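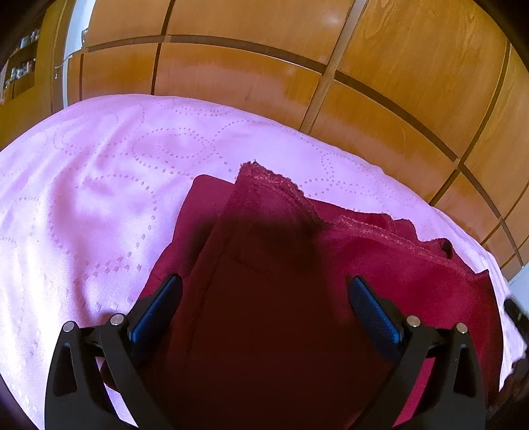

手持夹爪保养记录：销轴、指垫和开口校准

2025年9月2日

六月换过一次指垫以后，这只 Ladefoged 夹爪就没有拆开过。上周计数器走到 3,965 次，左右两指开始不同步，右边总是慢半拍。趁手上的叠衣任务还没排满，我把它整个过了一遍。过程记在这里，下次照着做，也给用同款的人参考。

先说机器。它没有电机，靠手柄扳机带连杆，两指对称开合，采出来的开合数据再给机械臂那边用。结构不复杂，毛病基本出在三个地方：销轴、指垫、零点。

一、什么时候该拆

我自己看三个现象。扳机松开以后，手指回到最大开口要停顿一下；空夹的时候两片指垫的尖端对不齐；晃一下手柄，能听到连杆响。出现一个就记下来，出现两个就拆。这次是前两个都有。

还有一个不容易注意的现象，就是读数漂。夹爪完全张开时，软件里应该显示 92 毫米，这次开机是 90.8，关机再开变成 91.1。如果每次都差同样多，改一下零点就行。两次不一样，说明机械上有间隙，光改软件没有用。

二、拆之前

断开数据线，把夹爪横着固定在台钳上，钳口垫布。我用的是一块旧毛巾。扳机要先放到全开位置，让回位弹簧处在最松的状态，不然拆外侧销轴时连杆会弹一下。第一次拆的时候我没管这个，一个垫片飞到柜子底下，找了半个下午。

工具很少：两把内六角，一把软毛刷，无绒布，异丙醇，一支中强度螺纹胶，游标卡尺。再准备一个带格子的小盒，左边拆下来的放左边，右边的放右边。两边连杆看着一样，磨损程度不一样，混装以后要重新磨合。

三、销轴 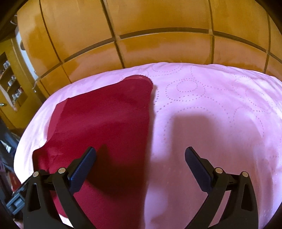 间隙大多从销轴来。外侧那两颗受力大，松得早，内侧的通常还能再撑一段时间。爪子张到这么开的时候，从后上方往下看，左右各两颗银色的圆头都露在外面，检查起来最方便，所以我习惯在这个位置做标记：用细油性笔在圆头和连杆之间画一道短线，以后线错开了，就知道哪颗转过。

这次四颗里，右外侧那颗错开了将近四分之一圈，其余三颗没有动。右边慢半拍应该就是它。

拆下来先看杆身。有一圈浅亮痕是正常的，用指甲能刮到台阶就要换。我这颗还没到要换的程度，擦干净，孔里也用刷子带出来一些黑粉和几根纤维。这些纤维是织物任务里带进去的，绕在销轴根部，时间长了会把垫片顶偏。做布料的人清理间隔要短一些，我现在定的是每 1000 次刷一遍，不拆，只刷外面。

装回去的时候，螺纹胶点一小滴就够，涂在螺纹末端，别沾到杆身。沾到了就全部擦掉重来。拧到底以后回退一点点，连杆能靠自重落下来，又感觉不到横向晃动，就是合适的松紧。说明书上给了扭矩值，我的小扭矩扳手量不到那么低，只能凭手感。螺纹胶放一晚上，第二天再动扳机。

四、指垫

指垫表面有很细的纹理，夹布全靠它。纹理里塞了灰以后，夹硬东西看不出差别，夹薄料子就打滑。清理用无绒布蘸异丙醇，顺着纹理擦，不要来回搓。我试过用胶带粘，粘得掉灰，也会留一点残胶，后来不用了。

擦完要看尖端。尖端磨得最快，因为挑布边的时候总是它先着力。两边磨损差得多，可以左右对调一次，对调之后仍然对不齐再换新的。新指垫是从 Listov 买的，一包四片，背胶比原装厚一点，装上以后开口会变小，所以换完一定要重新校零。

贴指垫之前，底座上的旧胶要清干净。用塑料刮片，别用刀。底座是塑料的，刮出一道沟，新垫子就贴不平。

五、校零

步骤按顺序来：

1. 接上数据线，开机，等读数稳定。
2. 扳机扣到底，两片指垫轻轻贴合，软件里点“闭合点”。
3. 扳机完全松开，用卡尺量指垫内侧的距离，填进“张开点”。
4. 空开合 100 次，中间不要停。
5. 再量一次，和第 3 步相差超过 0.3 毫米，就回去查销轴。

第 2 步最容易出错。扣得太用力，指垫被压扁，闭合点就偏了，后面夹薄布时软件会以为已经夹紧。我的办法是两片指垫之间放一张打印纸，扣到纸能抽动但有阻力，就停在那里点确认。

这次第一遍差 0.5，查下来是右外侧销轴回退多了，补紧一点，第二遍差 0.1。

六、上布试

台架上的数字对了，还要到布上看。我用的是缎面一类的料子，垫在下面的也是软的，这种组合最挑毛病：两层都会滑，下面那层还容易一起被夹起来。

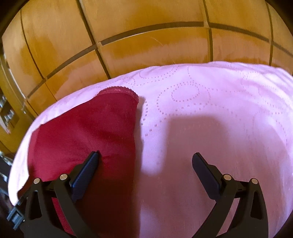
图／Zerrin Tatlı

试的时候我先看单边接触。左指的尖端压在红布上，轻轻陷下去一点，右指落在粉色床罩那一侧，两边高度差不多。这一步不急着夹，只看压下去的时候左边连杆有没有往外让。有让，就说明销轴还有间隙，回第三节。

再看对布边的情况。带花边的边缘比平布厚，起伏也多，指垫尖端碰上去容易被顶歪，适合用来检查左右是不是真的同步。平整的料子反而看不出来。

光线也要留意。夹爪悬在布上方，自己的影子会落在两指之间，深红色的布进了影子以后接近黑色，相机那边布边就不好认。Abenezer Tilahun 之前遇到过识别率忽高忽低，拆了两遍夹爪，最后改的是站位，让光从侧面进来。所以试布时如果机械上都正常，先换个方向站再说。

每种布我试 30 次，中间不调参数，有问题记在纸上，做完一轮再一起改。边做边调的话，最后不知道是哪一下起的作用。

七、平时的维护

每天收工：毛刷扫一遍连杆之间的缝，指垫用干布擦，夹爪放回盒里时保持张开，别让指垫长期压着。

每周：看四颗圆头上的标记线，看扳机线有没有起毛，读一次全开数值，写到 Braven 表格里。

每次换任务：从布料换到硬物，或者反过来，都重新做一遍闭合点。这个只要两分钟，我有几次偷懒没做，那几批数据后来都要重新对齐。

润滑油我没有加。连杆是塑料的，加油会粘灰和线头，最后还会沾到布上。有人在论坛里推荐干性润滑喷剂，我没试过，手上有多余连杆的人可以先试一套。

扳机线这次也看了，靠手柄一端的护套有一点发白，还没裂。备件已经下单，到货以后连同回位弹簧一起换，换线的步骤另外写一篇。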